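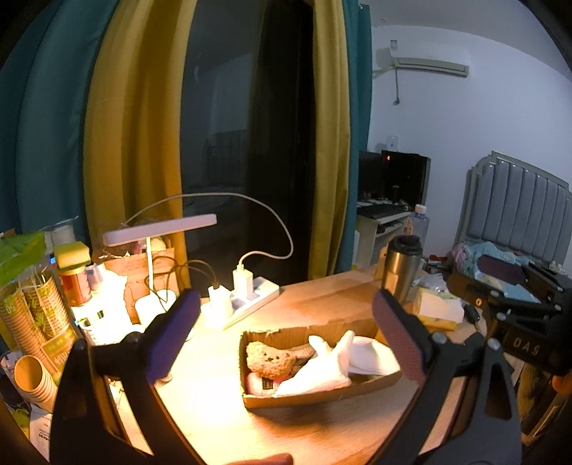 Workshop notebook, Trilolside branch
December, entry opened 8:40 a.m.
Subject: paint protection film, edge lift on rocker panels

Two vehicles were returned to the shop with lifting along the lower edge of the rocker film. Both had been fitted with Cilum clear film from the same roll. The first had covered 1,081 miles between fitting and return, the second 2,459. Odometer readings were taken from the job cards and checked against the dash.

Inspection. On the first vehicle the lift is confined to the driver's side and begins at the rear wheel opening. On the second it runs along both sides, with grit under the film at the front corners. The adhesive remains tacky where it has been kept clean. No lift was found on the hoods, fenders or mirror caps of either vehicle.

Work carried out. The film on the first vehicle was warmed, drawn back 5 inches from the wheel opening and re-laid after the panel had been wiped down twice with the Zorent cleaner. The edge was then wrapped behind the lower lip, where the original fitting had stopped short of it. The second vehicle cannot be repaired in this way and both rocker sections will be replaced. Pattern files for that model end at the lip, so the replacement pieces are to be cut by hand from the wide roll.

Note on slip solution. The mix recorded on both job cards is stronger than the one on the wall chart. Wiesława Jabłońska has asked that the chart be followed on lower panels until further notice and that any change be written on the card and initialed.

1:15 p.m. Re-laid edge checked with a fingernail along its full length. Holding. Vehicle to stay indoors overnight with the bay heater on low.

Outstanding:
Test strip of Mazurek edge sealer on the scrap door, one half sealed, one half bare
Remaining length on the Cilum roll to be measured and entered in the stock book
Customer for the second vehicle to be called with a return time

Entry closed 4:50 p.m.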